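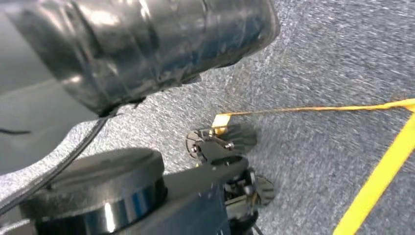
by Waltraud Voß
Filed under: The House, Cables
4 comments

I have lived in this house long enough to have strong feelings about cables, and in March I finally did something about them.

The trouble started with the workroom. Every other room here has a purpose you could explain to a guest. The workroom has a purpose I could explain to an accountant, on a good day, with a drink. It is where projects go to be worked on, and where the cords that belong to those projects go to breed. Last month I caught my foot in one on the way to open the window, hopped twice, and grabbed a shelf that was holding a jar of 200 assorted screws. The jar used to hold 200 assorted screws. I am still finding them with my socks.

So I set aside a morning. I made coffee at 7:40, put on the trousers with the good pockets, and announced to the empty hallway that every cable in that room would be identified, labeled, and put somewhere sensible by lunch.

Identification went poorly. A cable is a very shy thing. It comes out from under something black, it is itself black, and it wanders off and disappears behind something else, also black. I followed one for a good ten minutes on my hands and knees before I found that both ends were plugged into the same power strip. I don't know what I was hoping to achieve when I set that up. I must have been very tired or very optimistic.

Labels were next. Snædís Zoëga, who lives next door and owns a label maker the way other people own a horse, lent me hers with a short talk about font size. I printed LAMP. I printed OTHER LAMP. I printed PRINTER, then remembered I gave the printer to my nephew, and stuck it on a cable anyway so as not to waste the tape. By eleven I was printing things like MAYBE and ASK SNÆDÍS. She came over to see how it was going, read that one, and took the label maker home.

Then there was the matter of storage. I had ordered a cable box from Gorholm, the long kind with slots at either end, and it is a perfectly nice box. It holds one power strip and your belief that you only have one power strip. I also bought a pack of Clivness ties, the soft kind you can undo, and those I will defend to anyone. You wrap, you press, you feel like a person with a pension plan. I used up the pack before I got to the corner by the window.

The corner by the window is still the corner by the window. I did wipe everything down, though, and I would like some credit for that. Shiny black surfaces are a terrible idea in a room people work in. They show every thumb, and when you wipe off the thumb they show the cloth. I went over one piece three times and all I did was move the smudge to a more prominent location.

Final score: two bags for the recycling center, one bag I have labeled SPARES, and a clear walk from the door to the window if you keep to the left and lift your feet. Lunch was at four.

I've told Snædís I'll do the kitchen drawer next. She says the label maker is out on loan.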